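Cups and bottles: what to rinse, what to keep
by Estíbaliz Quintana

In our kitchen the cups travel. By October they are on every shelf, and I find them with old drink dried inside. These are the habits which help me.

1. Bring everything to one table
I collect all the cups and bottles before I open the tap. On a white surface the stains show much better.

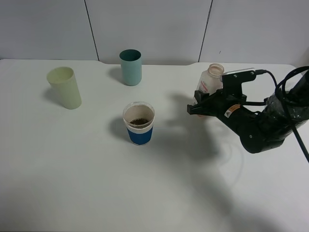
2. Sort by how dirty
Plastic tumblers, like the green one and the teal one, go in one group. The cup with the blue band goes in another, together with any bottle. If there are coffee grounds in a cup, put them in the bin -- not in the sink, please. My neighbour Gonzalo Tejada paid a plumber to learn this.

For a beige stain on the inside walls I use one spoon of bicarbonate and 300 ml of warm water.

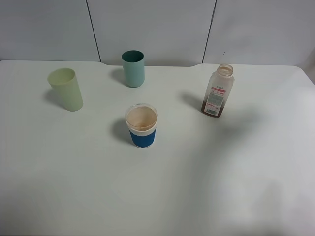

Leave it for the night and wipe with a soft cloth. A hard sponge makes small scratches in plastic, and the next stain enters there.

3. Look at the bottle against the light
Brown residue at the bottom is difficult to reach with a brush. I put in a spoon of dry rice with a little water, close the top with my palm and shake well.

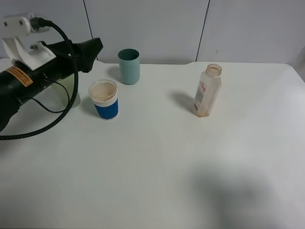 4. Dry with the mouth down
Use a rack, so the air can enter. Bottles need longer than cups -- I leave mine until the next morning.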